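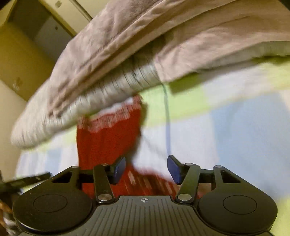

Bedding and a red textile. Household textiles, Plumska division.

Plumska Textile Group statement on the works agreement for the Flodov and Tollorora plants, posted 19 Jul 2023. Further posts follow in this thread.

1/ The company and the employee council at Flodov have concluded talks on the cost program first presented in April. The agreement takes effect once it has been signed at both plants. Signature at Tollorora is still outstanding.

2/ There will be no compulsory layoffs at either plant during the life of the agreement. This applies to all 1704 employees on permanent contracts, including those on parental leave and those working reduced hours.

3/ The company had asked for a further round of savings in administration. The employee council took the view that the measures already in place were sufficient. After a review of the order book, the company has withdrawn that request.

4/ A total of 71 positions in finishing and dispatch will be left unfilled as employees retire. No position will be left unfilled without written notice to the council. Requests for early retirement will be handled in the order received. 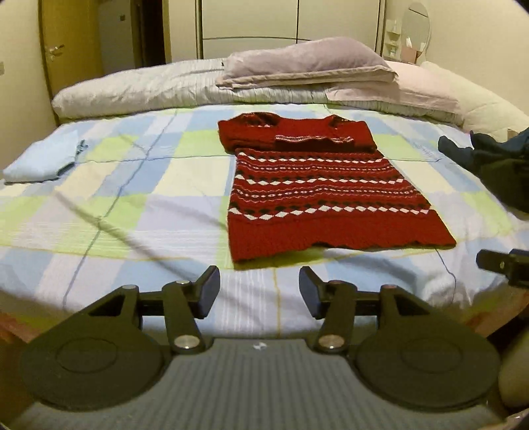

5/ Shift premiums for night work remain unchanged. The proposal to merge the late and night shifts at Flodov has been dropped. The two plants will continue to keep separate shift calendars, and vacation shutdowns will be announced by plant management in the usual way.

6/ Apprentices who complete their training this year will be offered permanent contracts. The company will take on 10 new apprentices at Tollorora. Applications should be sent to the plant office there and not to group headquarters.

7/ Several readers have asked about Tsoukalas, our logistics partner. Its contract is not part of this agreement. Warehouse staff employed by Tsoukalas are covered by their own terms, and questions on pay or hours should go to that company directly.

8/ On investment: the board has approved the replacement of the dyehouse boilers at Flodov. The work will be done in stages so that production can continue. A decision on the roof of the older spinning hall has been put off until the next budget — the council has recorded its disagreement on this point.

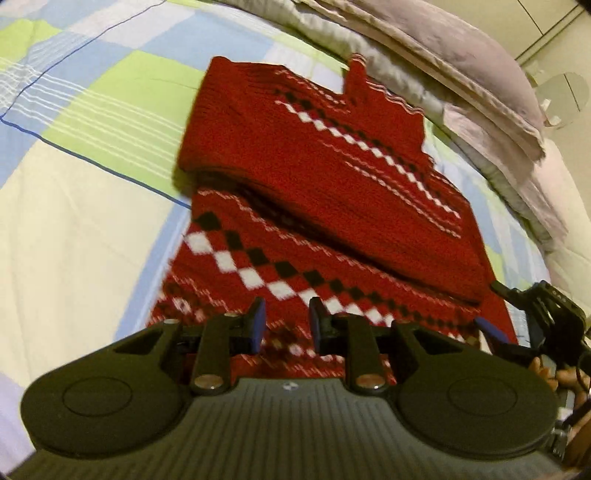 9/ Knitwear production stays at Tollorora. The company examined a transfer of this work to an outside supplier and has decided against it. Patterned articles, such as a red sweater with a row of small white diamonds, take more setup time than plain ones, and the agreement allows for this in the calculation of piece rates. The new rates will be posted at the plant before they apply.

10/ Part-time employees who wish to return to full-time hours may apply through their supervisor. Where there are more applications than openings, length of service decides. The council will receive a copy of each refusal.

11/ Both sides will meet every quarter to review progress. Minutes will be available to employees in the plant offices. They will not be published online.

12/ Correction to post 4: the 71 positions are in finishing, dispatch and purchasing. Purchasing was left out in error. The total is unchanged.

13/ The full text of the agreement runs to 100 pages with annexes. Employees may read it at the council office during their shift without loss of pay. A shorter version is being prepared for the notice boards.

14/ Media inquiries go to the group press office. Employees with questions about their own contracts should contact the personnel department at their plant — we are unable to answer individual cases in replies to this thread.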